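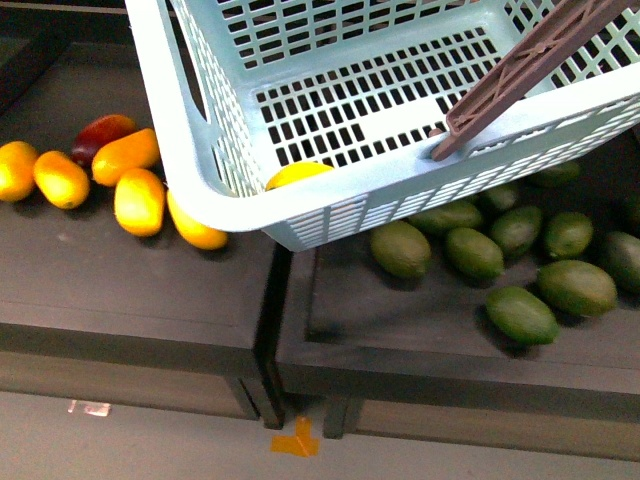 ## 3. Display setup and basket handling

Shopper baskets get less attention in the produce display literature than the bins do. Most of the earlier work we found treats the basket as a given: the fruit leaves the bin, the fruit is counted, done. Our interest is the step in between. Where the basket goes while a person picks, and what it hides.

**3.1 Bins.** Low bins, dark finish, shallow tray with a thick front border. We kept the trays flat on purpose. Steeper trays roll the small oblong fruit forward and it all ends up against the border, which makes it hard to tell a picked-over bin from a badly filled one. Fruit was put out loose, no liners, no cups. Warm-colored fruit shows up well against the dark tray, dark red less so, and we come back to that in Section 4.

**3.2 Baskets.** Light blue plastic, slotted walls and floor, dark brown handle. The slots matter more than we expected. A basket held over a bin blocks the near fruit but not completly, color still comes through the slots and shoppers seem to use it. Solid-wall baskets were tried in the Priveck pilot and dropped. Handle position was left up to the shopper.

**3.3 Mixed fruit.** Apples, red and green, were kept apart from the small oblong fruit at restocking. They did not stay apart. Strays were logged where found and not moved until the end of the session. The full log has 1,561 entries, 85 of them strays, and coding followed the Mazza sheet with 3 changes:

- one line per fruit, not per handful
- color written before kind
- compartment and chute coded seperately

The last change came out of a disagreement between coders. Fruit at the edge of a compartment was being coded as "shelf" by one and "chute" by the other. We now use the raised rim as the line. Anything inside the rim is chute, whatever it is touching.

Figure 1 gives the layout around the chute. Red and green apples share the trough, more red apples sit up at the shelf compartment, and a small yellow fruit rests at the bottom corner of the shelf. Under the rim rule the yellow one codes as shelf. The light blue crate next to the chute was not coded at all, crates and baskets are containers in our scheme and get their own sheet.

**Figure 1.** Chute and shelf compartment with apples, slotted crate alongside.

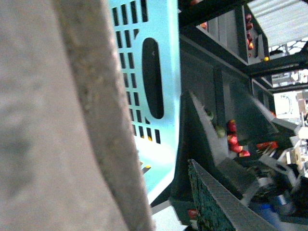

## 4. Color and visibility

Dark red fruit on a dark tray was missed more often in the first coding pass than yellow or orange. Second pass fixed most of it. We did not change the trays.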